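De: lista Cloutier de costura y patronaje
Asunto: Re: Re: Calcar el Curnness sin perder la fe

Hola a todas y a todos:

Contesto intercalando, como mandan las normas de la lista, que alguien tuvo que leerse un día. Dejo lo citado en su sitio y corto lo demás, incluida la firma de seis líneas con el poema.

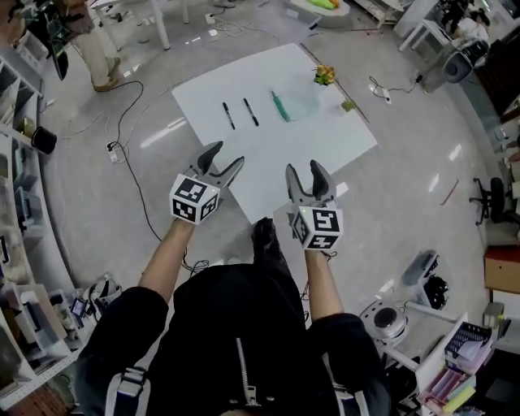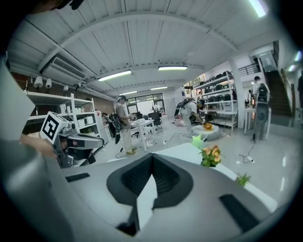 Calcar un patrón multitalla es un trabajo de paciencia y de rodillas, por ese orden al principio y por el contrario al cabo de una hora. El Curnness trae todas las piezas superpuestas en el mismo pliego, delantero sobre espalda sobre manga, con un tipo de raya para cada talla y una leyenda impresa en el único rincón que siempre se rompe al desplegarlo. En la mesa del comedor no cabe, y quien diga que en la suya sí es que tiene otro comedor. Yo me voy al suelo, y al suelo liso: un gris brillante como el de la primera foto, con el papel blanco bien extendido, es lo que le pediría a los Reyes si no me pareciera triste pedirles un suelo. Sobre el parqué con juntas el lápiz tropieza y la sisa sale con un diente, y sobre la alfombra se calca la alfombra.

El 25 de septiembre se escribió en la lista:

> Llevo dos tardes con el Curnness y ya no distingo la 42 de
> la 44. En la cadera las líneas se juntan y creo que he
> saltado de una a otra. ¿Se nota mucho? ¿Puedo seguir?

Se nota lo que se nota. Si has saltado en la cadera y en las dos costuras que van unidas, te has hecho una talla intermedia y puedes decir que era la idea. Si has saltado solo en el delantero, el costado de la espalda te va a sobrar justo donde menos lo quieres. Mide las dos costuras con la cinta puesta de canto, siguiendo la curva, antes de cortar nada. Yo repaso mi talla con rotulador en el pliego original, entera, y luego calco lo repasado. Sé que hay quien considera esto un sacrilegio porque estropea las demás tallas. Tengo los pliegos guardados desde hace años y todavía no he vuelto a ninguno para coserme una 36.

> Otra cosa: el papel. He usado el de seda que venden en la
> papelería y se me rompe con la ruleta. ¿Merece la pena
> comprar el rollo grande de Sivard?

El de seda para envolver zapatos. Para calcar, cualquier papel que deje ver la línea y aguante un alfiler sin abrirse. El rollo de Sivard aguanta, eso se lo reconozco, pero son 100 metros y llega en una caja que hay que presentar a la familia. Si coses dos abrigos al año, tienes papel hasta la jubilación y un poco para los herederos. Propongo otra vez lo del pedido compartido, que ya propuse en diciembre y que recibió una sola respuesta, preguntando cómo darse de baja de la lista.

> Y la última: la cremallera. El patrón pide botones, pero
> yo la quiero con cremallera metálica a la vista. ¿Qué le
> quito al cruce?

Todo. El cruce existe para que los botones tengan dónde vivir. Marca la línea de centro delantero, corta ahí añadiendo tu margen de costura y resta la mitad del ancho de diente que vayas a dejar visible en cada lado. Es poco, pero si no lo quitas la chaqueta se te abomba en el pecho y parece que guardas algo. Una cremallera plateada sobre chaqueta negra, como la de esa misma primera foto, no perdona un hilván torcido. Pon entretela fina en los dos bordes, hilvana a mano y prueba a subirla antes de pasar la máquina. La vista de dentro también se estrecha, y de esto me acordé yo una vez con el forro ya cosido.

Compra la cremallera después de tener el delantero calcado y medido. Las separables no se acortan por abajo. Por arriba sí, con alicates, gafas y la puerta cerrada.

Aparte, y ya que el asunto del correo lo permite: el archivo de la lista tiene unos 2.000 mensajes y el buscador encuentra los que le apetecen. Si escribís «sisa» sale todo, y si escribís «manga» sale una discusión muy larga sobre tebeos japoneses que empezó por error y que, según parece, fue la mejor época de este grupo. Poned asuntos claros. «Duda» no es un asunto claro. «Duda urgente» tampoco.

Si alguien quiere entrar en el pedido de papel, que me escriba en privado con los metros que quiere. En metros, por favor; la vez pasada me llegó un «bastante».

Un saludo, y cuidado con las rodillas: debajo va un cojín, aunque al calcar haya que moverlo con una cada vez.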